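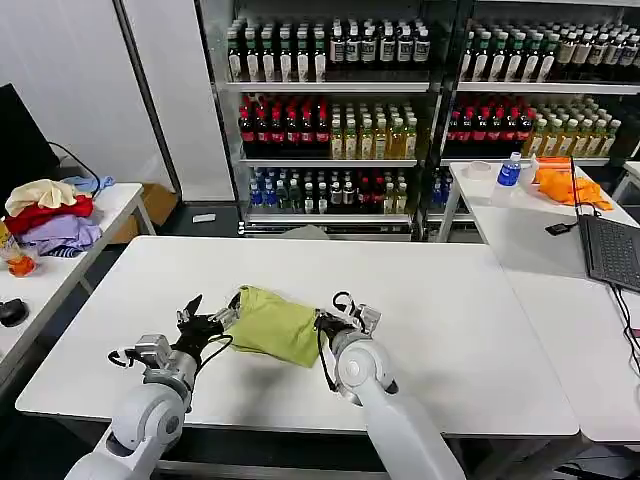 Section 4. Folding and sorting at the table

This section covers folding small cloths and garments by hand and putting them away in the Pliltura drawer set. Read Section 3 first if the drawers are not yet assembled.

Before you start

You need a clear, flat surface at least as wide as the largest item you plan to fold. A white or light table works well for bright cloths and makes stray lint easy to spot. Keep unfolded clothes on a second table or a chair so the two piles don't mix.

CAUTION: Move drinks off both tables before you bring out clean laundry. Keep cables out of the folding area.

Folding a cloth

1. Take one cloth from the pile. Check the care label if there is one.
2. Hold it by two ends and shake it once. A bunched cloth may need a second shake.
3. Lay it flat and smooth it from the center outward.
4. Bring the left edge over to the right edge and line up the corners.
5. Fold the top down to the bottom. Press the crease with your palm.
6. Fold once more if the cloth is wider than the drawer divider.

Note: Thin fabrics slide. Hold the first fold down with one hand while you make the second.

Folding a top

1. Lay the garment face down with the sleeves out.
2. Fold each side in toward the middle, sleeves included.
3. Fold the hem up to the collar, then in half again.

Sorting by color

Make separate stacks for whites and creams, reds, purples and blues. Bright yellow and lime items get their own stack. New red garments can bleed – wash them alone the first time.

Loading the drawers

Stack no more than 10 folded cloths in each compartment. Stand them on edge if the drawer is deep enough. The drawer should close without pushing.

CAUTION: Do not load damp fabric. The drawer liner (part 481) holds moisture and will curl.

To order a replacement liner, see page 59.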